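How to Wash Fuzzy Winter Mittens by Hand

Every November I pull the winter basket out of the closet and find that something went in there dirty. If that's you too, don't worry – it's an easy evening job.

Fill a basin with cool water and a small squirt of mild soap. Push the mittens under, squeeze gently, and let them sit while you make some tea. 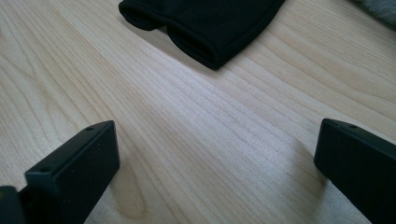
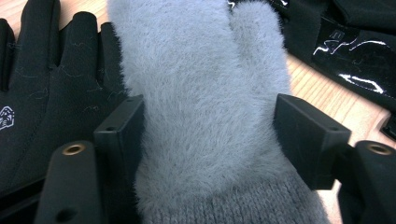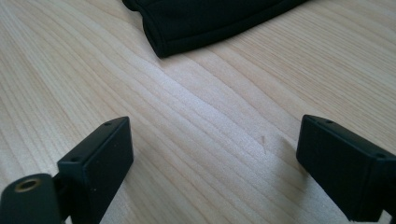
Rinse until the water runs clear, and please don't wring them, however tempting it is! Roll them up in a towel and lean on it. If yours have a ribbed cuff like the gray one, ease it back into shape with your fingers, then dry them flat, away from the heater. A light wooden tabletop is lovely to work on, but put a dry towel down first. Once they're dry, brush the pile with a soft baby brush, always in one direction.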